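The Borrowing Cupboard: Who Takes What, and When Does It Come Back?

Binta Amadi and Osaze Ogbonna
Final report, Social Research Methods

Introduction

Cladside is a student residence at the unfashionable end of Pukonstead, past the tire shop. On its ground floor, between the laundry and a door that has never been opened in our time here, is a cupboard full of things any resident may borrow. You write down your room number, what you took, and when you took it. When you bring it back you write that down too, in theory.

We wanted to know how people behave around a shared store of objects when the only thing enforcing the rules is a sheet of paper. Our course reading has a lot to say about shared pastures and shared fisheries. It has less to say about shared waffle irons, and we felt this was a gap we could fill without leaving the building.

Our starting guess was that expensive items would be returned late, on the grounds that people like having them. We were wrong about this in a way that took most of the spring to sort out.

The cupboard's stock came mainly from people moving out who couldn't fit one more thing in the car. As a result it is strong in large cookware and weak in anything you might need in an emergency. There is no plunger.

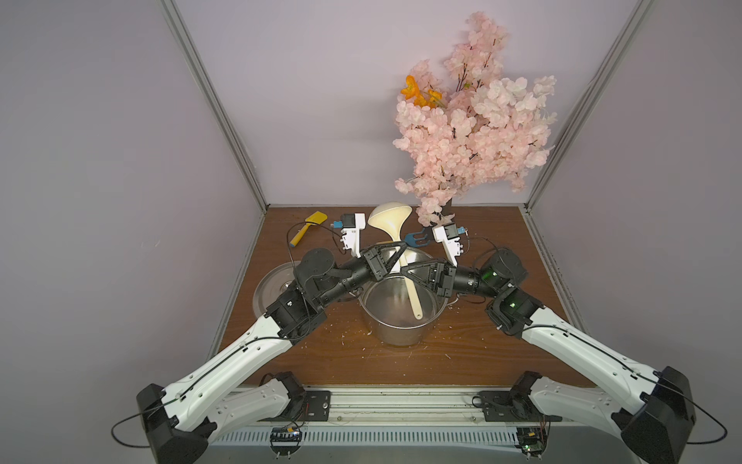 Method

We used two sources. The first was the sign-out book, which covers two school years and contains 1033 loans that we could read. There were others that we could not. One resident signed for everything with a drawing of a fish, and we have treated the fish as a single person, although Osaze thinks there were two.

The second source was a short survey that we put under doors. We got 70 back. The questions covered how often people used the cupboard, what they last borrowed, and whether they had anything from it in their room right now. That last question was answered with great confidence by several people whose names were in the book next to items we could see over their shoulders when they handed us the form.

We typed the sign-out book into Cakix, the free spreadsheet program the department prefers, in alternating evening shifts. Each loan got a category: kitchen, cleaning, tools, electrical, games and toys, decoration, or other. Where we disagreed about a category we talked it over, and where we still disagreed we used Binta's answer, as she had the laptop.

A loan was counted as late if it ran past the week printed inside the cover of the book. If there was no return entry but the item was back in the cupboard, we marked it "returned, date unknown." This turned out to be a popular category.

Results

Kitchen items made up 452 of the loans, more than any other category. We expected this. The shared kitchens at Cladside come with a stove, a sink and a laminated notice, and everything else is up to you.

What we did not expect was how well kitchen items did. Big pots in particular came back quickly, often the next morning. Several people told us why on their survey forms, and the reason was space. A stockpot will not go in a drawer or under a bed. It sits on the desk and looks at you until you take it downstairs.

Small things did much worse. Tape measures, can openers, the good scissors and every screwdriver had long loans or none that ever ended. Price had almost nothing to do with it. The sewing machine, easily the most valuable thing in the cupboard, had a perfect record - it weighs as much as a dog and nobody wanted it in the room a minute longer than necessary.
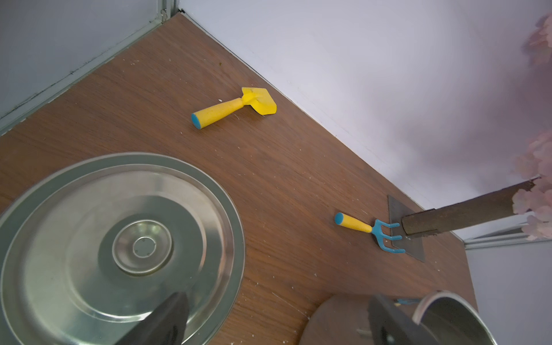

Games and toys were the category we argued about most. They are borrowed mainly when a younger brother or sister visits, which means a burst of loans at the start of break and silence after. They also came back more reliably than adult tools of the same size, which spoils our size theory a little. Our best explanation is that nobody can claim to have mistaken them for their own. A gray screwdriver could be anyone's. A toy rake with a yellow handle and a turquoise cap on the end is plainly not part of your desk set, and every guest who comes in will ask about it. We started calling this the embarrassment effect, and our instructor has asked us to find a better term. We have not.

To check it, we went back through the loans and marked each item as "plain" or "loud," meaning brightly colored or otherwise hard to ignore. Loud items were returned on time more often than plain ones in every category except electrical, where the difference came down to one orange extension cord that has been missing since May. We are aware that two people deciding what counts as loud is not a precise instrument.

Sets were a separate problem. The book has one line for each loan, so a person who takes a pot, a lid and something to stir with will usually write "pot." The pot comes back. The rest of it comes back in its own time, or goes to live in the third-floor kitchen. On the survey, utensils and lids were the things people most often found in their rooms without remembering how they got there.

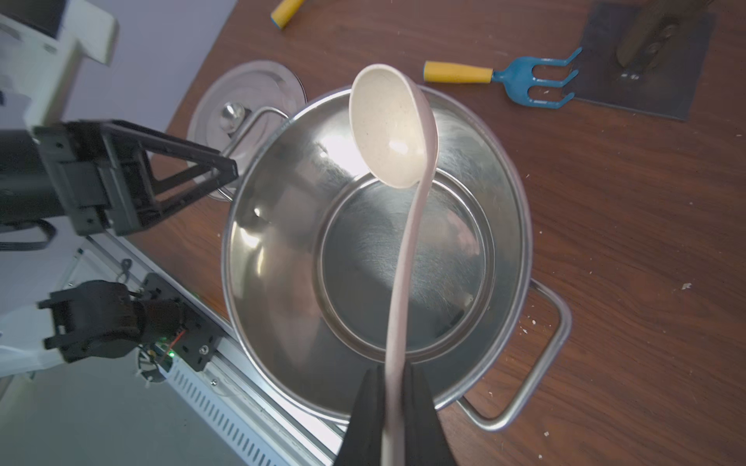 Figure 3. Ladle and stockpot.

We would have liked to measure how many sets were broken up this way, but the book can't tell us, and asking people produced mainly accusations against the third floor.

Comparison with Schnyder

For comparison we visited Schnyder, the newer residence across the parking lot, which has a lending shelf of its own and a deposit system. You leave your student card and get it back when you return the item. We were hoping for dramatic results. What we found was a shelf in excellent order that hardly anyone used. The desk closes at 6 p.m., which is just before most people discover they need a pan.

The Schnyder shelf also has more decoration items than ours: vases, string lights, fake flowers, a banner that says CONGRATS. The staff told us these go out for birthdays and come back the next day with tape on them.

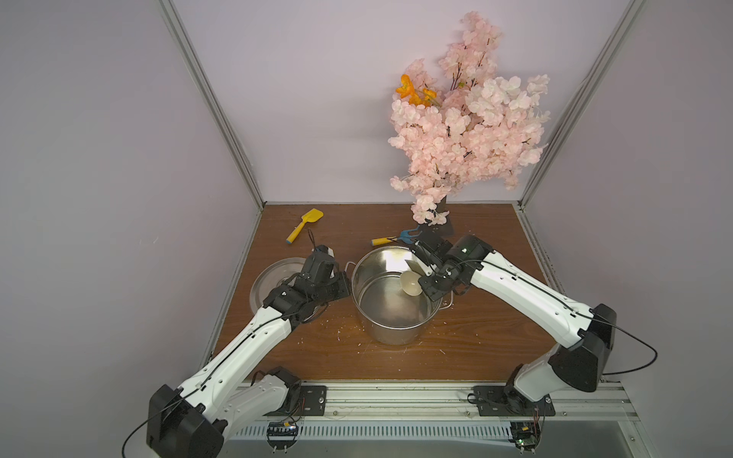
Cladside has the opposite pattern, with decoration loans that are few and very long. One framed poster had been signed out since before either of us moved in. We found the borrower, who has since become a resident assistant and was under the impression that it was his.

So the deposit does work, if work means that things stay on the shelf. Whether that is what a lending shelf is for is a question we were told was outside the scope of this report.

Limitations

The sign-out book only records people honest enough to write in it, so our figures describe the better half of the building. The survey has the same trouble in a stronger form. We also live at Cladside, we use the cupboard, and during the project Binta had a hand mixer out for longer than the rules permit. It is in the data. It is marked late.

Suggestions for Cladside

Put a second line in the book for extra parts, so lids and spoons get written down. Wrap bright tape around the handles of small tools. Move the cupboard key so it can be reached after dinner. Buy a plunger.

We gave a copy of these suggestions to the residence office along with a roll of pink tape. The tape has been signed out.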